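About Griltley Data Recovery

Posted by the Griltley office, March

Griltley recovers and converts records held on obsolete storage media. The firm works from two rooms in Engelbrecht House, Lelleten, and handles magnetic tape, floppy disks, optical disks and hard drives. Most clients are local councils, surveyors and small archives.

Each item is logged on arrival and copied once before any repair is tried. All later work is done on the copy - the original goes back to cold storage at 9 degrees. The standard turnaround is 64 working days for tape and shorter for disks.

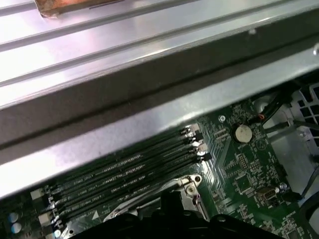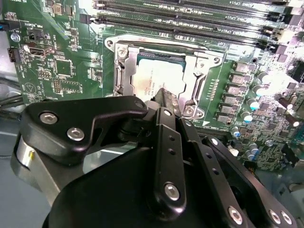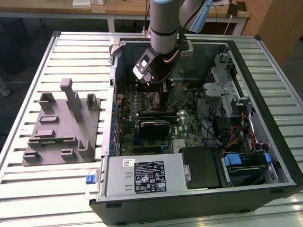
Files are converted to open formats and checked against a checksum list, which is supplied with the finished set. Unreadable sectors are marked as such and never filled in. Our largest job to date was the Nondent parish survey, held on 1017 tapes, of which some 180 needed cleaning before they could be read.

We do not recover data from phones. Quotations are free and stay valid until the end of the following month. Media should be sent in a rigid box, with a packing list.

Related
Preparing tapes for collection
Formats we accept
The Nondent parish survey: project notes
Storage charges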